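カテゴリ：くらし > 食器・うつわ > 絵付けと手入れ
読了時間：8分

【相談】手描きの皿、普段使いにしていますか

投稿者：kawara_mugi

はじめまして。日本に住んで長いですが、日本語は母語ではありませんので、変な言い方があったらお許しください。

陶器の絵付けを趣味で始めました。近所の教室ではなくて、家で白い皿に絵付け用のペンで描いて、家のオーブンで焼き付ける方法です。ペンはBrineroという名前のもので、黒、赤、緑、青、紫を買いました。説明書には「190度で焼いてください」と書いてあります。その後は洗っても大丈夫、ということになっています。

しかし、使っているうちに少しずつ線が薄くなった皿があります。特に黒い細い線です。食器洗い機は使っていません。柔らかいスポンジで洗っています。

質問は二つあります。

一、この方法で描いた皿を、みなさんは毎日の食事に使っていますか。それとも飾るだけですか。
二、線が薄くならないように、焼く前に何かできることがありますか。

よろしくお願いいたします。

投稿者：nezumi-yu

こんにちは。私は毎日使っています。飾るだけの皿は、うちには置く場所がありません。

線が薄くなる理由は、多くの場合、描く前の油だと思います。手の油は目に見えませんが、白い皿を箱から出して、そのまま描くと、その部分だけ弱くなります。私は消毒用のアルコールで拭いて、その後は縁だけを持つようにしています。それから、描いた後にすぐ焼かないで、一日置いてください。

投稿者：Tsubo8

横から失礼します。私は反対の意見です。

オーブンで焼くペンの絵は、釉薬の上に乗っているだけです。窯で焼く上絵付けとは違うものだと私は考えています。ですから、食べ物が触れる面には描かないほうがいいです。縁の外側か、裏か、カップなら取っ手の近く。皿の真ん中に大きな絵を描いて、その上でナイフを使えば、薄くなるのは当たり前ではないでしょうか。

厳しい言い方でしたらすみません。しかし、初心者の方が最初に読むページですので、はっきり書きたいと思いました。

投稿者：kawara_mugi

nezumi-yuさん、Tsubo8さん、早い返事をありがとうございます。

アルコールで拭くことは、していませんでした。台所の洗剤で洗って、布巾で拭いただけです。布巾の毛も少し残っていたかもしれません。

ナイフは使っていません。果物とパンだけです。でもフォークは使います。フォークも同じでしょうか。

投稿者：Tsubo8

同じです。フォークのほうが悪いこともあります。先が細いので、線の上を引っかきます。

投稿者：hoshigaki

私は果物の柄が好きで、もう長い間、果物ばかり描いています。仕上がりについて、私のやり方を書きます。専門家ではありませんので、参考程度にお願いします。

先につるを黒で描きます。つるが決まると、果物の場所も自然に決まります。私は前に、果物を先に描いて、後からつるでつなごうとしました。そうすると、つるが無理な曲がり方になって、電気のコードのように見えました。

いちごは赤を薄く塗って、乾いてから、もう一度塗ります。一度に厚く塗ると、焼いた時に小さい泡が出ます。ぶどうは粒を全部描かなくていいです。小さい房にして、粒が少し重なるくらいがかわいいと思います。すいかは三日月の形より、切った形のほうが、遠くから見てすぐ分かります。

文字は最後です。文字の大きさを先に考えないで描くと、最後の一字が入りません。私はこれで二枚だめにしました。青い字で「Fruity」と入れるのが好きですが、yの下の部分がいつも長くなります。黒い小さな点は、空いているところに散らすと、失敗した点も隠れるので助かります。

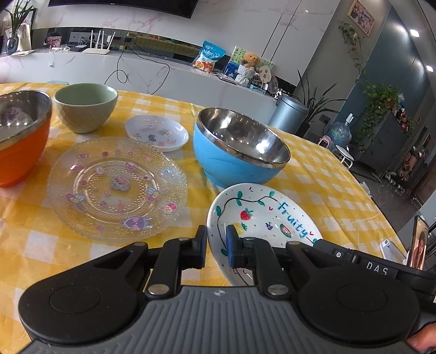

■ 焼き付けの順番（hoshigakiのやり方）

冷たいオーブンに皿を入れてから、温度を上げます。温かいオーブンに急に入れると、皿が割れることがあります。190度になってから時間を計ります。終わったら、扉を開けないで、そのまま冷めるまで待ちます。私は夜に焼いて、朝に出します。

皿は網の上に一枚ずつ置きます。重ねると、裏に絵が写ります。

使う時は、私は果物を切らないでそのまま置くか、別のまな板で切ってからのせます。ですから、Tsubo8さんの言う「ナイフは使わない」には賛成です。でも「真ん中に描かない」には賛成できません。真ん中が白いままの皿は、私には少しさびしいです。

投稿者：Tsubo8

hoshigakiさん、順番の説明は正しいと思います。冷たいオーブンから始めることは、説明書に小さく書いてあるだけなので、読まない人が多いです。

ただ、さびしいかどうかと、安全かどうかは別の話です。ペンの箱に「食品に触れる面に使わないでください」と書いてある製品があります。Brineroの箱にはどう書いてありますか。

投稿者：kawara_mugi

箱を見ました。私の箱には「装飾用。食品が直接触れる部分は避けてください」とありました。字がとても小さくて、私は買った時に読みませんでした。恥ずかしいです。

つまり、今の皿は全部だめということですか。

投稿者：nezumi-yu

先ほど毎日使っていると書きましたが、訂正します。私が使っているペンはDekanceのもので、箱には食器に使えると書いてあります。違う会社のペンでしたら、箱の言葉に従ってください。同じものと思って返事をしてしまいました。申し訳ありません。

だめということではなくて、包んだお菓子をのせるとか、皮のついたみかんをのせるとか、そういう使い方ならいいと思います。鍵を置く皿にした人も、この掲示板にいました。

投稿者：pan_to_cha

はじめて書きます。いつも読むだけでした。

透明な皿の裏に描く方法はどうでしょうか。ガラスの皿を裏返して、文字は鏡の字で描きます。表から見ると普通に読めて、食べ物は絵に触れません。私はこれで小さい皿を作りました。ただ、絵の順番が逆になります。いちごの種を先に描いて、後から赤を塗ります。慣れるまで頭が痛くなります。

ガラスも冷たいオーブンからです。オーブンに入れてよいガラスかどうか、必ず確かめてください。

投稿者：hoshigaki

pan_to_chaさんの方法、おもしろいですね。鏡の字はどうやって描きますか。私は左右が苦手なので、たぶんRを間違えます。

投稿者：pan_to_cha

紙に普通に書いて、紙を皿の表側にテープではります。裏から見ると、もう鏡の字になっていますので、その上をなぞるだけです。薄い紙だと裏からは見えにくいので、紙の字のある側をガラスに向けてください。

投稿者：Grostgateの住人

陶芸の窯を借りている者です。少しだけ別の道を書かせてください。

もし長く使う皿が作りたいのでしたら、窯用の上絵の具を買って、焼くのだけ頼む方法があります。私はGrostgateという共同工房に出しています。皿一枚の焼き代は938円でした。高いと思うか安いと思うかは人によります。私は、何度も描き直すより安いと思いました。

ただし、窯から出ると色が変わります。赤は特に難しいです。私のいちごは、最初、梅干しのような色になりました。家族は梅干しだと思って、ほめてくれました。

それから、絵の具によっては窯で焼いても食品の面に向かないものがあります。買う時に店で聞いてください。

投稿者：Tsubo8

これが一番よい答えだと思います。

投稿者：nezumi-yu

938円は、私には少し高いです。皿よりも高いです。孫が描いた皿などでしたら出すと思いますが、練習の皿には出せません。

投稿者：hoshigaki

私もnezumi-yuさんと同じです。趣味ですから、薄くなったらまた描けばいいという考えもあります。薄くなった皿にも味があると思うのは、私だけでしょうか。

投稿者：Tsubo8

薄くなった分の絵の具はどこへ行ったのか、と私は考えてしまいます。それ以上は言いません。

投稿者：kawara_mugi

みなさん、ありがとうございました。いろいろな意見があって、とても勉強になりました。私はこうすることに決めました。

今ある皿は、皮のついた果物と、包んだお菓子だけにします。次の皿は、Dekanceのペンを探してみます。見つからなかったら、ガラスの裏に描く方法を試します。窯は、4月の休みに一枚だけ出してみたいです。Grostgateの住人さん、工房は初めての人でも持って行っていいのでしょうか。予約が必要かどうかも知りたいです。

それから、もう一つ聞きたいことがあります。Pinheiroの白い皿は縁に少し凹凸がありますが、ペンで線を引くと、そこだけ切れてしまいます。縁には描かないほうがいいですか。

投稿者：Grostgateの住人

初めての人も大丈夫です。予約は必要です。皿の裏に鉛筆で名前を書いて持って行ってください。鉛筆は窯で消えますので、置く場所の写真もとっておくと間違えません。

投稿者：nezumi-yu

凹凸の縁は、線ではなくて点にすると楽ですよ。点なら切れても分かりません。綿棒の先を少しつぶして使っています。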